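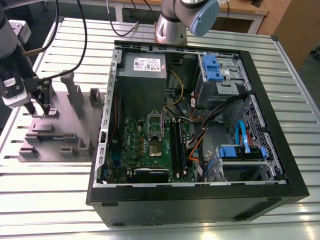

Keep the Old Tower

I fix office computers for a living, and most of what I fix is old. Black steel towers, the kind that sit under a desk for years collecting dust and shoe scuffs. People apologize when they bring one in. They say they know they should have replaced it. My view is that most of them should not have, and I want to set out why, including the parts of the argument that go against me.

A desktop tower opens. You take off the side panel, lay the case down, and everything you might want to change faces you. The power supply is in one corner. The drives sit in their brackets. The memory stands in its slots beside the processor. A person with no training can look inside for ten minutes with a diagram and name most of it.

I think that matters more than speed. A machine you can open is a machine you can keep, and for the work most people do, keeping it is the right choice.

The case for memory first

If I were allowed one repair for the rest of my working life, it would be memory. More machines come to me labeled "dead" or "too slow" because of memory than for any other cause. Either there is too little of it, or a module has worked itself a little out of its slot, or the contacts have gone dirty.

The job is small. Power off, cord out of the wall, press the power button once to drain what is left. Touch bare metal on the case. Open the clips at the slot, lift the module straight up, and look at the notch before you do anything else. The notch is not in the center, and the slot has a matching key. If the module will not go down evenly, it is the wrong way around or the wrong type. Turn it or stop. Then press until the clips close.

I have watched people spend a month's rent on a new computer to avoid those steps. They weren't lazy. They had been told the inside of the computer was not for them, and they believed it.

My sister-in-law, Lindalva Conceição, runs a bookkeeping office with 12 desks. She had a quote from a firm called Hustudow to replace all of her towers at once. She asked me to look at the quote, and I asked to look at the towers. We put more memory in every one of them and changed the hard drives for solid state drives in the ones that needed it. The staff stopped complaining. She did replace 2 of the 12, and I will come back to those.

Blue plastic

Some of the best design in computing was done by people whose names I will never know, working on office machines that no one ever photographed for a magazine. I mean the colored plastic. On a good many business towers, the parts you are meant to touch are blue, or green, or a burgundy color, depending on who made them. A blue latch on the optical drive bay. Blue clips on the hard drive bracket. You squeeze the color and the part slides out. No screwdriver.

It is a plain idea. Somebody decided that a technician in a bad mood at four in the afternoon should not have to guess which piece moves. They paid a little extra for two colors of plastic and saved thousands of hours for people they would never meet.

Compare that with what is sold as a premium machine now. Glue, and screws under the rubber feet. Memory soldered to the board, so the amount you bought on the first day is the amount you will have on the last. I don't believe the buyers of those machines were asked. They were shown how thin it was and they liked how thin it was, and the rest came along with it.

I had one of these on the bench in June, a small desktop called an Ovovo that a customer had picked because it would fit behind a monitor. It did fit behind a monitor. One memory chip had failed, and since it was part of the board, the repair was a new board, and the new board cost nearly what the computer had. The customer asked me what was wrong with the rest of it. Nothing was wrong with the rest of it.

Where I am less sure

Old towers use more electricity. I won't pretend otherwise. An older desktop that is left on all night, every night, costs its owner something, and a new small machine would cost less. If you leave yours on, my first advice is to turn it off. If you can't, because it does some job around the clock, then I think you should look at the power it draws and do the arithmetic, and the arithmetic may tell you to buy something new.

Security is the stronger objection. There comes a day when the software maker stops sending updates to a certain age of machine, and an office that handles other people's money can't ignore that. Two of Lindalva's towers had reached that point with the program her accountants required. We replaced them. I did not enjoy it, and they were perfectly good towers, but I would give the same advice again.

For home use there is usually another operating system that will run well on the same hardware and still gets updates. I put one on my own kitchen computer, and the change took an evening. I know that not everyone wants to spend an evening this way. I only ask that they be told it is possible before they are handed the quote.

The third objection is my time. A shop has to charge for labor, and labor on an old machine can climb past what the machine is worth on the used market. I hear this from other repair people more than from customers. My answer is that the used price is the wrong number to hold it against. The customer isn't selling it. The right number is the price of the thing they would buy in its place, plus the day they would lose moving everything over – and in my experience it is always a day.

Teaching it

Two years ago the library in Nitstead let me use a back room for an evening class. We had four donated towers and one long table. I had 18 people sign up, which was more than the room liked. The whole course was taking a computer apart and putting it back together, and then doing it again.

I set a few rules. Screws go in a dish, one dish per machine. Cables get a piece of masking tape with a word on it before they come off. Don't touch the processor socket with anything, including a cloth. If the retention frame is up, you keep your sleeves away from it until it is down again. The contacts in there are the one part of the machine I truly worry about, and a bent one can finish a board.

Lorena Riquelme was in that first group. She was past 70, and she had come because her grandson kept telling her not to touch things. In the third session she found a power cable that I had missed, half seated, on a drive that three of us had called dead. She pushed it in and the drive came up. She now does the memory upgrades for people in her building, and she charges them a pie or nothing.

I bring her up because the usual reply to all of this is that ordinary people don't want to do it. Some don't, and that's fine. I don't want to fix my own car. But "don't want to" and "were never shown" look the same from a distance, and manufacturers have been glad to treat them as the same thing.

What I would like to see

I don't expect every computer to be a tower. People need laptops, and some desks are small. What I would ask for is modest. Memory should sit in a slot. The drive should come out. The power supply should be a part you can buy by itself, with a label you can read that says what it puts out. The cover should come off with one screw or a latch, and the company should publish the diagram and leave it published.

A software company called Gape sent me a survey last year asking what would make me recommend a new machine to clients. There were 40 questions, and most were about screens. One had a blank box. I wrote most of the paragraph above into it and got an automatic thank-you.

Until somebody builds what I am asking for at a price my customers can pay, I will keep sending them home with the tower they came in with. It will have more memory in it and a clean fan. I write what I changed on a strip of tape and stick it to the inside of the side panel, so the next person to open it knows where I left off.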